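Cushion Task: Gallery from the Living Room Setup

The Custitz group works on software for humanoid robots in home rooms. We do not build the robot. Our part is the layer between the cameras and the joints: what the robot believes about the objects, which motion it chooses, and how the controller follows it. This page shows the cushion task, where the right gripper has to take a soft cushion and bring it to a seat. All pictures are from the robot's head view, the same view our perception module receives.

We selected this task on purpose. A box has the same shape in every picture and a cushion does not. A cushion with long fringe is even more difficult, as its border moves when the rest of it is still. 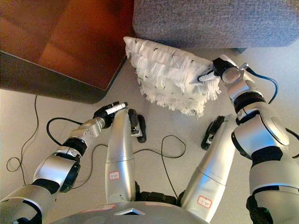
Right gripper on the edge of the cushion, against the front of the gray sofa.

For the grasp, our perception module Prikon does not try to make a full model of the cushion. It looks for an edge thick enough to pinch and gives a list of 5 candidates with a score for each. The planner takes the best one it can reach without touching the furniture. Earlier we used a mesh model, and it was beautiful on the screen, but the fringe made it jump from one moment to the next and the planner never received a stable answer.

The robot also has to know its own body. Both arms and both legs can enter the head view, so Prikon removes them with a mask computed from the joint angles. The cables are not in this model. For the moment we filter thin dark lines on the floor with a separate step, which works well on a light floor and less well on a carpet.

After the grasp comes the carrying. The planner keeps a free volume under the gripper for the part that hangs, and this volume is bigger than the cushion itself. We add 8 centimeters on each side for the fringe. It is a simple solution and we are a little ashamed of it, but it is fast. 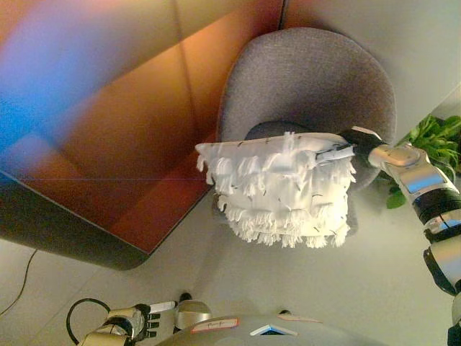
PLANNING AND PLACEMENT

The chair with the round back is a good test for placement. The seat is an oval inside the curve of the back, and when the cushion is over it, most of the seat is hidden from the head camera. So the planner cannot depend on seeing the target in the last part of the motion. It stores the seat position before the cushion comes in front, and then it trusts the memory and the arm kinematics. We allow this memory to be used for 4 seconds. After that the arm must stop and the robot must look again.

The cabinet surface gave us other trouble. It is glossy, and the reflections produce false depth points which seem to be under the surface. The tool Groltska, our log viewer, was written mostly for this reason: it puts the depth points and the planned path in one window, and you can move through a run step by step.
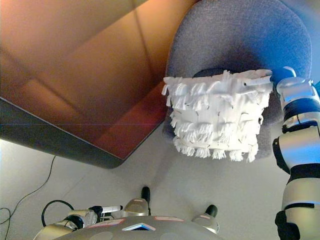
The controller, Rizvi, has 2 modes for the arm. In the first one it follows the path strictly. In the second one it is softer and accepts an error in position, so that contact with the backrest does not push the wrist too hard. The change between them was at first a fixed height over the seat. Now it depends on the stored seat position and on how far the planner thinks the cushion hangs down. The tuning is still done by hand, and each new object needs some patience.

The next work is on the release. The fringe can stay between the fingers when they open, and Prikon has no good signal for this yet. The logs can be opened in Groltska with the default settings.

Page updated 2020-01-19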